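3. Bed area: furnishings and layout

The sleeping corner was fitted out as the second of the Hemengate rooms. The mattress carries a pale beige sheet, and the upholstered base is lit from below by a warm yellow LED strip. Houda Tawfik set the walking clearance on the open side at 600 mm. The carpet is grey and textured – a darker grey was considered and rejected on cost.

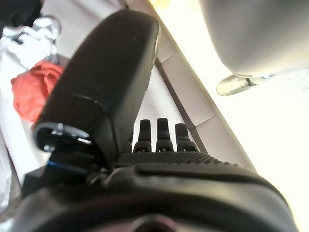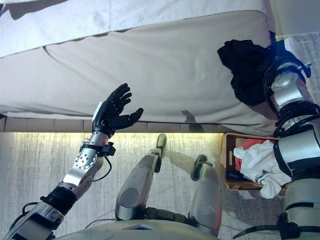
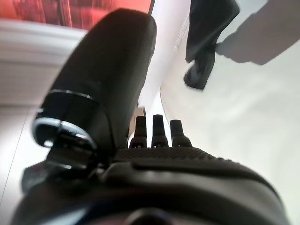
4. Clearance and storage

The wicker basket stands on the carpet beside the bed. Its rim measures 38 cm across, which leaves enough room to tuck in a fitted sheet without shifting it. Nataša Shehu recorded the strip's colour after dark and found the yellow cast stronger on the carpet than on the panels. A dimmer would be the next item to cost. Measurements are listed in Appendix B.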